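The Fruit Table at Cedemar

Posted 2018-11-19 in Rooms and Tables

Every building of a certain size has one table where the food ends up. At Cedemar it is a light wooden one with the grain of the planks showing, and it has outlasted two floor plans and a serious attempt to replace it with something you could wipe more easily. These notes go with the gallery. They are in no particular order, apart from the one I walked round in.

The budget

Fruit is bought out of a fund of 40 pounds, which was set when the fund began and has been defended ever since against anyone who has seen the price of grapes. In a good month this runs to two colours of grape and something with a skin you have to fight. In November it mostly runs to apples, and people grow philosophical.

The list on the wall gives the order of preference as grapes, soft fruit, citrus, apples, pears. Pears are last on account of the six minutes in which a pear is edible, which always fall during a meeting.

The basket

Woven, wicker style, dark strands in a loose lattice, with a striped rim in orange and black that makes it look faintly like a wasp. It came from a Zupan sale at 860 in the catalogue (the lot number, I should say, before anyone writes in). Lot 828 was a better basket with a lid, and we were outbid on it by a person with a van.

The weave is open enough to let the air through. It also lets through any grape that has come off its stalk, and the table underneath gets wiped more often than it used to. A point to the wipeable faction.

Pale green grapes in the basket, with a yellow-orange fruit for company. The pomegranate and the dark purple grapes have been left out on the bare wood, where the pomegranate is doing most of the work as decoration. 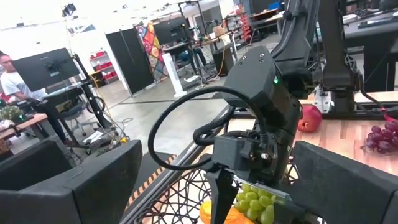 The pomegranate question

A pomegranate is a fruit people admire and then walk past. It needs a knife, a bowl, a shirt you don't care for and a quarter of an hour, and by the time all four have been brought together somebody has eaten the grapes. We buy one anyway. The table looks underdressed without it — like a mantelpiece with no clock.

If you do mean to open it, score round the middle, pull it apart over the sink and knock the seeds out with a wooden spoon. Please take the word "sink" seriously. The Usel kitchen repainted a wall.

Two colours of grape

Green in the basket and purple on the table is the usual arrangement, and there is a school of thought that holds they should never be mixed. I have heard the case made at length, over lunch, with diagrams. My own view is that the purple ones taste better and should be put nearer to me.

House rules, such as they are

Snip a small bunch, stalk and all. Plucking single grapes leaves behind a bald little tree that no one will throw away. Peel goes in the bin by the door. If you finish something, move what is left so the basket doesn't look looted.

Next in this series: the biscuit shelf at Grurnard, which has a lock.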